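Cleaning a Matte Table Top Without Leaving Marks

Matte tabletops in pale colours show smudges more readily than gloss ones. A gloss surface can be buffed until the mark disappears. A matte surface cannot, as buffing polishes the high points of the finish and leaves a shiny patch that stays. The method below is for sealed, painted or laminated matte tops. It is not for oiled or waxed timber.

What you need

Two cloths, one for damp work and one for drying. Old ones are fine if the pile is still soft and there are no stitched labels on them.
A spray bottle holding 500 mL of lukewarm water with two or three drops of dish liquid.
A second bottle of plain water.
A soft brush or a handheld vacuum with a brush head.
A plastic card or a wooden skewer for the joins.

Remove dry material first

Specks and crumbs come off dry. If they are wetted they either smear or get dragged under the cloth, and grit dragged across a matte finish leaves fine scratches that catch the light from one side. Brush toward the nearest edge and vacuum as you go. If a speck does not move under the brush, leave it for the damp stage. Do not pick at it with a fingernail or a metal scraper.

Damp wiping

1. Spray the cloth, never the table. Droplets left standing on a matte finish dry to rings, particularly in hard water areas.
2. Fold the cloth in four. This gives eight clean faces, counting both sides as you refold.
3. Start at the far side and work toward yourself in straight, overlapping passes. Circular wiping leaves visible arcs.
4. Change to a fresh face when the one in use looks grey.
5. Go over the same area with plain water on a clean face. Soap film is the usual cause of a table that looks smudged again an hour later.
6. Dry with the second cloth using light pressure, in the same direction.

A bunched cloth puts uneven pressure on the surface and deposits water wherever the folds touch. Reopen it and refold it whenever it loses its shape.

Stuck specks

Lay a damp cloth over them for two minutes, then wipe once. Repeat if needed. For ink or marker, test isopropyl alcohol on the underside or on a back corner before using it on top. Melamine sponges are not recommended on any matte finish. They are a mild abrasive and the polished spot they leave is permanent.

Tables pushed together

Where two tops meet end to end, the seam collects crumbs and wicks moisture down into the cut edges. Swelling along a join nearly always starts there. Once a month, pull the tables apart, run the plastic card along both edges, wipe and dry them, and leave the gap open for 19 minutes or longer before closing it. In between, pass the skewer along the seam before damp wiping and keep the cloth well wrung out when crossing it.

Check the heights when the tables go back. A step of even a millimetre will snag the cloth and strip lint into the gap. Most legs have a screw foot that allows for adjustment.

Carpet underneath

Carpet below a work table takes whatever is brushed off it, so vacuum the floor last. Floor tape used to mark positions should be lifted slowly at a low angle. Warm old tape with a hair dryer on its lowest setting first. Any adhesive left in the pile can be rolled off with a clean piece of the same tape, sticky side down.

Care of cloths

Wash at 60 degrees without fabric softener, which coats the fibres and causes streaking. Dry flat or on the line. A cloth with a worn side is still suitable for seams, legs and undersides, but should be retired from tabletops once the pile has gone flat. Keep coloured cloths away from alcohol and bleach, as the dye may transfer to a pale surface.

Last revised Tuesday, November 24, 2020, by Edileuza Sampaio. The section on oiled timber will be added in December.
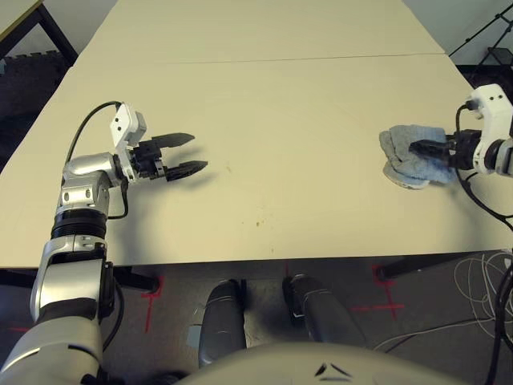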